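Comparative Labor Relations
Unit 4 Handout: Works Councils, Board Seats and the Dual Channel

Read before section meeting. The Wulstead case at the end of this handout will be discussed in class, so bring it with you.

4.1 Scope

Unit 3 dealt with bargaining between unions and employers' associations at the level of the industry. This unit moves down to the plant and the company. It covers two bodies that students often mix up: the works council, which sits at the workplace, and the employee seats on a company board. Both exist in Germany in a strong form. France has a weaker version of each. The United States has neither as a matter of general law.

The word "codetermination" is used in the literature for both bodies together and sometimes for only one of them. In written work for this course, say which one you mean.

4.2 Single channel and dual channel

In a single-channel system, the union is the only body that speaks for workers at all levels. It bargains over wages, handles grievances and talks to management about changes in the work. The American local is the usual case. If there is no certified union, there is no channel.

In a dual-channel system, two bodies share the work. The union bargains over pay and hours, usually for a whole industry and region. A separate council, elected by everyone employed at the site, deals with how the agreed terms are applied there. Union members and non-members both vote in the council election and both may stand.

The legal separation is sharper than the practical one. In Germany a works council may not call a strike and must deal with management in a spirit of cooperation. Most council members in large plants are nevertheless union members, were put forward on a union list, and were trained in union courses. Singhal calls this "separate doors, same hallway" (course reader, p. 161). The phrase is useful for large manufacturing and less so for retail and small firms, where many workplaces have no council at all.

4.3 Three grades of right

The powers of a works council are best sorted by what happens when the two sides disagree.

Information. Management must tell the council. If the council objects, management may go ahead. Economic and financial matters fall mostly in this grade.

Consultation. Management must tell the council early enough for a reply to matter, and must hear the reply. It may still go ahead. Planned new equipment, changes in work methods and, in Germany, individual dismissals fall here. A dismissal made without hearing the council is void, so the procedural duty has more force than the term suggests.

Codetermination in the strict sense. Management may not act without agreement. If there is no agreement, the matter goes to a conciliation board with a neutral chair, whose ruling takes the place of the missing consent. Start and end of the working day, overtime, leave schedules, the methods of pay (not normally the level) and technical devices able to monitor conduct or performance fall in this grade.

Students should be able to place a given dispute in the right grade without the notes. A common error is to treat the introduction of a machine as one event. The decision to buy the machine, the records it keeps on the people using it, the retraining that follows and the change in shift times may each fall under a different rule.

4.4 Board seats

Board-level representation follows from company law and size of workforce. German companies normally have two boards. The management board runs the firm. The supervisory board appoints the management board and reviews its work. Employee seats are on the supervisory board.

Companies with more than 500 employees give one third of the seats to employees. Those with more than 2,000 give half, but the chair, who in practice comes from the shareholder side, has a second vote in a tie. Coal and steel have an older and stronger rule with a neutral member in place of the casting vote.

Parity in the middle group is therefore formal. Agarwal argues that the casting vote is rarely used and that its main effect is on what gets proposed in the first place. Solanki takes the opposite view: the most contested points are settled in separate pre-meetings of each side, and the casting vote sets the terms of those talks even when it is never cast. Both texts are in the reader. Neither offers a clean test, and you will be asked in the essay what evidence would help to decide between them.

4.5 The French arrangement

France has had a single merged body at the workplace, the social and economic committee (CSE), since the reforms of 2017. It replaced three earlier bodies: staff delegates, the works committee, and the health and safety committee. It is required in firms with at least 11 employees, with wider duties from 50 upward.

Three points of difference from Germany matter for this course.

First, the employer or the employer's representative chairs the committee. A German works council is made up of employees only and elects its own chair.

Second, the powers are mostly information and consultation. The committee gives an opinion, and on larger projects may call in an outside expert. It seldom holds a veto.

Third, unions have a reserved place in the first round of the election, and their score in that round decides whether they count as representative for bargaining. The committee election is thus also a measure of union support. This links the two channels in a way that German law does not.
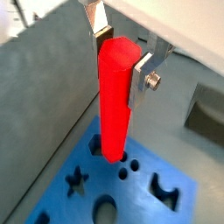
Uniyal's chapter treats the third point as the main one. If the ballot for the committee also sets bargaining rights, then rival unions have a reason to compete at the workplace even when they agree on the issues. He traces several failures to form a joint position to this rule. Vishwakarma's reply is that rivalry among the French confederations is much older than the rule and would go on without it. For the exam, know both positions and the dates on which each relies.

4.6 Case for discussion: Wulstead

The case is based on teaching material prepared by Jaiswal and is used here in shortened form. Arkeritz is a parts maker with its head office and largest plant in Germany. It buys Drulard, a smaller maker with one site in France and one, Wulstead, in the United States. The combined firm has 738 employees at the German plant and fewer at each of the others. Wulstead has no union.

In May the management board announces that packing work will be moved from two sites to one within the year. It also announces a new system for logging output at each work station, to be used at all sites.

The German works council learns of both plans at a regular meeting. The French committee learns of the move from a press report the same afternoon. Staff at Wulstead are told at a shift meeting at 6:30 a.m. the next day.

Prepare short notes on the following points.

The grade of right that applies to the output logging system in Germany, and whether the answer changes if the data are kept by team instead of by person.

The position of the French committee, with attention to timing. State what it may ask for and what it cannot block.

The legal position at Wulstead. Consider whether management could set up an employee committee there on the German pattern. Section 8(a)(2) of the National Labor Relations Act is the starting point, and the ban on employer-dominated labor organizations should be read closely.

Whether the employee members of the Arkeritz supervisory board owe anything to workers outside Germany who had no vote in choosing them.

4.7 Terms to know

Conciliation board: the body that settles disputes over matters of strict codetermination. Equal numbers from each side, neutral chair.

Social plan: an agreement on payments and other measures for employees harmed by a major change in operations. Distinct from the reconciliation of interests, which concerns whether and how the change is made.

Favorability principle: the rule that a lower-level agreement may depart from a higher one only to the benefit of the employee. Subject to exceptions in both countries, and much narrowed in France.

Opening clause: a term in an industry agreement that lets plants depart from it under stated conditions. Covered in Unit 3 and needed again in Unit 5.

4.8 Reading

Required: Agarwal, chapter 2; Solanki, the article in the reader; Uniyal, the chapter on committee elections, with Vishwakarma's reply.

Optional: Singhal, the full chapter from which the passage in 4.2 is taken. It assumes some knowledge of German company law.

Case notes are limited to two pages, double spaced, and are handed in at the start of section. Cite the reader by page number.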